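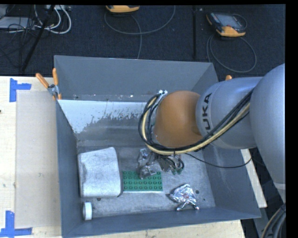 Does steel facing a linocut plate really matter for drypoint?
Usman Awan

Sorry, bad title, I mean a copper drypoint plate. A shop quoted me for steel facing and says I'll lose the burr after 5 prints without it. They also sell the service, so I have my doubts. I want an edition of 20. Is this a sales pitch?

Evanthia Konstantinidis
Partly. Burr does flatten under the press, and on copper I see the blacks go gray well before 20. But it depends on how deep you scratched and how hard you press. Pull a few proofs and compare the first with the last before you pay anyone. If you do face it, proof first anyway. I don't buy the claim that facing changes nothing. Some yellows look cleaner off it, to my eye.

Junaid Kazmi
I got 14 good ones from bare copper. Wipe gently.

Alistair Lindsay
Just use the Keskin plates, they're harder. Or so the label says. I never tested it.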